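**Can a machine tidy my kitchen utensils yet?**

**Grumivwood**
Is there anything under $2,120 that will pick the ladles and spoons up off my counter? I have six utensils and no willpower.

**Plemilari**
No. Get a cup.

**Isah**
Not at home – not at that price. A shop-floor arm is happy with 300 identical bolts in a tray. Your drawer is a different job: glossy paddles, skinny chopsticks, a knife in the neighbourhood. Ask again in August.
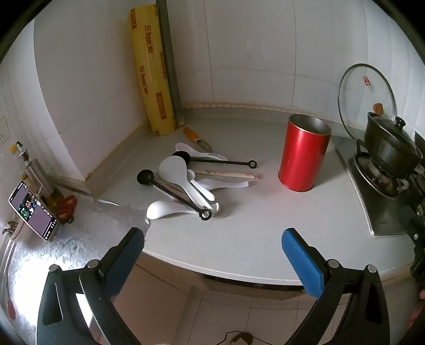
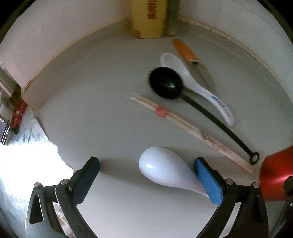
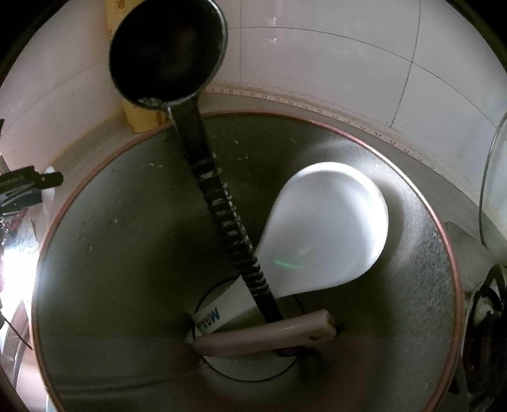

*A ladle and a white paddle in all three; the holder is in the last.*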